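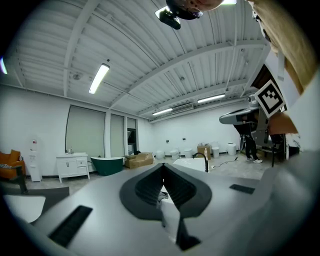 Is a freestanding tub practical in an ordinary family bathroom?

It can be, provided the floor is sound, there is room to clean behind it, and you have worked out where the faucet is going before you order.

The tub in this review is the Jindell Tristent, the colored model with a white rim. Ours is dark green. We bought it from Clandgate for $1,076, with the drain kit included and the faucet sold separately. It replaced a built-in alcove tub and has been in daily use since July.

Color

Dark green was a risk and we're glad we took it. On a screen it looked close to black. In a white room under fluorescent lights it reads clearly as green, and at home under warmer bulbs it is a little browner. If you can see one in person, look at it next to white fixtures, because that is what most people will put it with. Our toilet and sink are white and the rim ties them together well enough.

The dark outside shows water spots. We have hard water, and a splash left to dry leaves a pale ring. A damp cloth takes it off. With a white tub we never noticed, so count this as a new chore.

Size and comfort

The rim is 22 inches off the floor. An adult can step over it without much trouble, but small children need a stool and so would anyone with bad knees. There is nowhere to hold on, and the rim is too narrow to sit on for long. For an older person I would look at something lower with a grab bar on the wall beside it.

Lying down is comfortable. The slope at the back is gentle and my shoulders stay under the water. The bottom is flat and a bit slick, so we use a mat. The water stays warm long enough for an unhurried bath.

The narrow rim also means no place for shampoo. We put a small cabinet on legs next to the tub and keep bottles there. It works better than the rack that hung over the old one, and the mop goes under it.
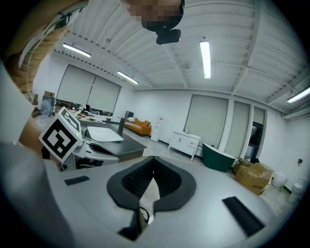
Dark green tub in front of a white cabinet on short legs, cardboard boxes stacked to the right.

Delivery

Standard delivery is to the curb. Carrying it upstairs and taking away the packaging was another $273, and we paid it. The tub itself is awkward more than heavy, but it has no good handholds and the turn on our stairs is tight. Measure the doorway and the landing first. The box is a good deal bigger than the tub.

Check the rim and the outside before you sign. Ours had a small scuff near the base. It faces the wall, so we kept it and Clandgate gave us a partial refund after 2 emails.

Installation

Our plumber moved the drain, which took most of a day and cost more than we had planned. The tub's feet adjust with a wrench, and leveling it was easy until it was in position, when it became hard to reach the back ones. Level it first, slide it in, then check again.

We left a hand's width between the tub and the wall. I wish we had left twice that. Dust and hair collect back there and I clean it with a cloth wrapped around a ruler.

The instructions are one folded sheet with small drawings. The drain diagram is fine. The page on the overflow is not, and the plumber ignored it.

Compared with the Pugh

We also considered the white tub from Pugh. It has a wider rim and an overflow that is easier to get at. It does not come in a color, and the back is more upright. If I had small children to bathe every night I would probably pick the Pugh for that rim. For long baths the Tristent is better.

Rating: 4 out of 5. I took off a point for the overflow instructions and the slick bottom.

Comments

greentile
Did the plumber have to cut the floor for the drain? Ours is on a slab and I'm getting very different quotes.

Reply from author
Yes, but we have wood joists. A slab is a different job.

mopandbucket
We have the same tub in white. Vinegar and water for the spots, then rinse well. Agree on the gap behind it.

R. in the valley
What faucet did you use with it?

Reply from author
A wall-mounted one. The floor-standing kind would have blocked the door.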